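Sheet-Metal Bins and Trays – Shop Gallery

Brevton Workshop, bench section

This page collects notes and pictures on the open-top bins used on the benches at Brevton. It covers the large grey bin, the shallow Nesel trays and the inserts that go with them. Drawings and cut lists are kept on the Pellegrini pages and are not repeated in the captions.

All bins on this page were folded in house. Leonardo D'Amico did the layout and bending, and Gaetano Guerra did the deburring and the fit checks. The first batch was made in August and consisted of 19 pieces, counting the two that were later scrapped for a bad corner.

Notes on size: the standard wall height for the Nesel trays is 125 mm. The large bins do not follow this standard and should be measured before an insert is ordered. An insert that binds on one side will lift at the opposite corner, and loose items then work their way under it. 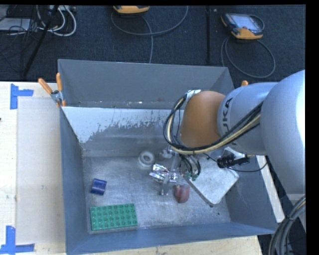 Page last changed: 13 December 2024

Large grey bin on a pale wooden work surface, with mixed items on the bottom. The flat whitish-grey piece with rounded corners lies diagonally, one corner toward the front and another close to the right wall. The reddish, rounded object to its left rests directly on the metal.

Scuffing on the floor of the bin is surface wear and does not call for repair. A scratch that catches a fingernail should be dressed with a fine abrasive pad, working along the length of the bin, and wiped out with a dry cloth. Do not paint the inside. Paint chips at the fold lines first, and the chips end up in the contents.

Placement on the bench: large bins go directly on the wood, without feet. Rubber feet were tried on the Coria benches and removed again – the bin moved less, but grit collected under it and marked the surface. A thin felt sheet is acceptable if the bench top is new. Check that the bin sits flat before filling it. If it rocks, the fold is out of square and the bin goes back to the bending table.

Loading: flat items can lean on one another but should not stand against a wall, where they tend to slide down and wedge. Round items roll to the lowest point of the floor. If they always end up in the same corner, check the bench with a level before blaming the bin. Heavy items go in first.

Cleaning: empty the bin completely, brush out the corners, then wipe with a damp cloth and dry at once. Corners hold water longer than the open floor and will show rust there before anywhere else. For sticky residue, use warm water with a little dish soap.

Inserts: two patterns are in use, the straight divider and the cross divider. Neither is fastened to the wall. The straight divider fits the Nesel trays in both directions. The cross divider is cut to suit one bin only and carries that bin's number on its top edge, so the two need to be stored together.

Corrections to sizes go to Leonardo D'Amico. Requests for a new bin go to Gaetano Guerra, with the inside length, inside width and wall height in millimeters, in that order.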